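Getting a whiteboard clean again (and keeping it that way)

Posted 8 October 2020 in Workshop & Home Office

A whiteboard starts life white. After that it's mostly a matter of opinion. Ours hung in the workshop for years and had a gray haze with the ghost of an old shopping list in it, and I could still make out "hinges" on a good morning.

Everyday wiping

Use a microfiber cloth. The felt block that came with the board is fine for a week, and from then on it is a device for moving black dust from one place to another. If you're attached to yours, vacuum it now and then with the brush nozzle. Wash the cloths without fabric softener, which leaves a film, and the film is what the next lot of ink sticks to.

Ink that has been there since May

Go over the old line with a fresh dry-erase marker, wait a few seconds and wipe both off together. It feels like cleaning a muddy floor with mud, but the solvent in the new ink loosens the old. Repeat on the stubborn bits. Don't use your good marker for this — the tip picks up the old color and never quite forgives you.

Permanent marker

Somebody will do it. Put rubbing alcohol on a cloth, hold it on the mark for 30 seconds, then wipe in one direction. Glass boards take this all day long. Painted or melamine ones don't, so try a corner first, open a window and keep it away from the stove or heater.

What to leave in the cupboard

Scouring powder, steel wool, the green side of the sponge. I once took a melamine board to a beautiful matte finish with Orkano cream cleaner, and it has held on to every word written on it since. Furniture polish is another one people swear by. It shines for two days and then the markers skate.

Magnets

Glass boards need the strong kind. The flat promotional ones from the pizza place will slide to the floor with your gas bill. I use the small round Plunik ones and keep 3 spare on the metal shelf, well out of reach of the dog and any small children, who should never get near strong magnets. Lift magnets off; dragging them leaves gray tracks on a painted board.

Markers

Store them flat. Tip up, they dry out; tip down, they leak in the drawer. The Stirneck ones last longest for me, though the caps crack.

Big boards, the kind on glass or on a frame, clean up the same way as small ones, only with more shoulder.

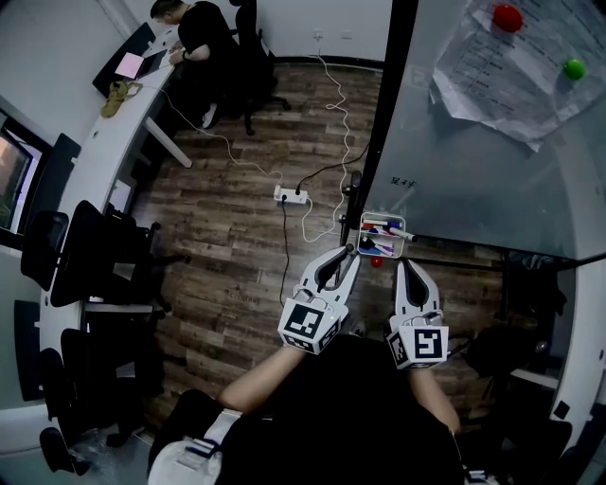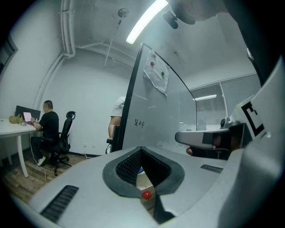 Comments (2)

Mansour: The marker-over-marker trick got a whole calendar off my kitchen board, thank you. For the gray haze I'd add one drop of dish soap in warm water, then a second wipe with plain water, and dry it properly before writing. If you skip the plain water the ink beads up and you'll blame the pen.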